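Home | About Us | Classes | Supper Club | Visit | Contact

About Irnine Cooking School

We get asked about the name more than we get asked about the food, so let's take care of that first. Irnine was the name painted over the door when we signed the lease, left behind by a dry cleaner, and the sign was bolted on so well that taking it down would have cost more than our first stove. We kept it, and after all these years we can't imagine being called anything else.

We are a small school for people who want to cook supper at home and enjoy doing it. Our students are mostly grown-ups with jobs and families, plus a good number of teenagers in the summer, and a few retired folks who have taken the bread class so many times they could teach it (and on one snowy evening, they did!). You don't need to know anything when you come in. Plenty of people walk through our door having never chopped an onion, and we are always glad to see them.

How we got started

The school began with Saturday-style lunches in a church hall, long before we had a place of our own. We had one good pot, two that were not so good, and a folding table that leaned toward the window. The first class was flatbreads and lentil soup, and 19 people signed up, which was more than the hall had chairs for. Some of them ate standing up along the wall and told us it was the best meal they'd had all month. We suspect they were being kind, but it kept us going.

By the next May we had moved into the old dry cleaner's, and the neighbors at Türkmen, the bakery two doors down, brought over a tray of sesame rings on our first morning. They have been supplying the yeast and a great deal of good advice ever since. If your loaf comes out of our oven with a proper crust on it, some of the thanks should go to them.

What we teach

Our classes change with the season, and we keep them small on purpose – a crowded kitchen makes for cold soup and short tempers. Right now there are 58 recipes in the school binder, and every student gets to take home copies of the ones they cook. Soups and stews fill the fall. Winter is for bread, dumplings, and anything that keeps the oven on. Spring is all greens and eggs, and in summer we try to cook as little as possible and spend a lot of time on salads, pickles, and cold noodles.

We also spend a fair bit of time on the plain stuff that cookbooks skip over. How to sharpen a knife. How to lay out your dishes before you start, so you aren't hunting for a plate while the fish is getting tough. How to clean up as you go, with a cloth close by, so that the end of supper doesn't feel like the start of a second job.
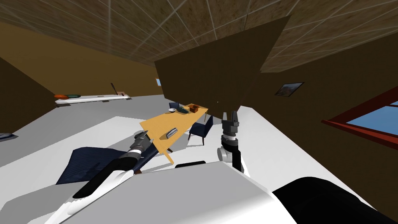
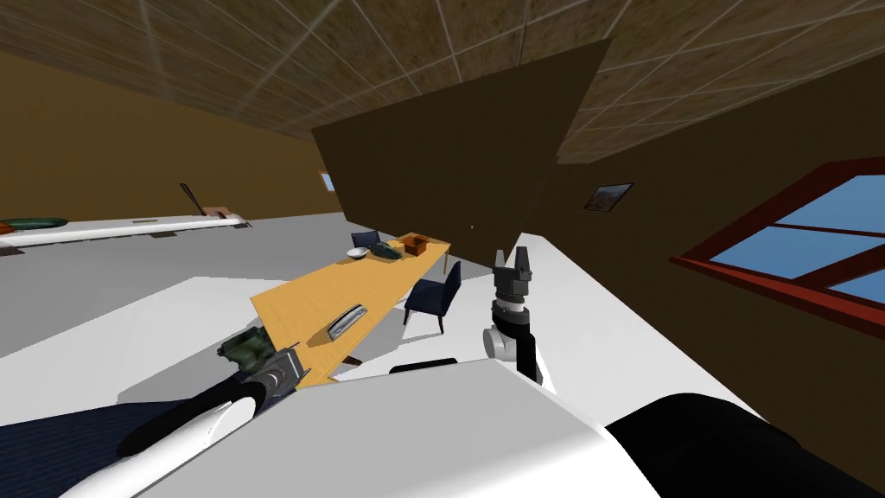 The supper club

Once a month we push the tables together and cook for whoever would like to come. There's no menu ahead of time. The cooks are students who have finished at least one full course, and they decide among themselves what to make, usually with a lot of friendly arguing over dessert. Last year we served 2261 plates this way, and the money left over after groceries went toward free places in our summer class for teenagers.

A word about our partners

Fetel, the family farm that sells us our pears and most of our root vegetables, has been with us from the start and puts up with our last-minute phone calls. Movex hauls our tables and pots whenever we cook at the street fair, and they have yet to drop anything. We are very grateful to both.

Come and see us

We're open most afternoons, and the coffee goes on at 3:00. Stop in, look through the binder, and ask us whatever you like. We have 367 names on our mailing list at the moment and would love to add yours – one letter a month, with a recipe in it, and we promise never to fill it up with ads.

Comments

breadandbutter: Took the winter bread class with my daughter and we still make the rye every other week. Do you ever run it in the evenings?

Irnine Cooking School: We do, starting in January. Watch the letter for sign-ups!

pickle_fan: The dry cleaner used to press my work shirts. Smells a lot better in there now.

M. from Oak Street: Is the lentil soup from the first class in the binder? I lost my copy in a move and my husband won't stop asking for it.

Irnine Cooking School: It's on page one. Come by and we'll print it for you.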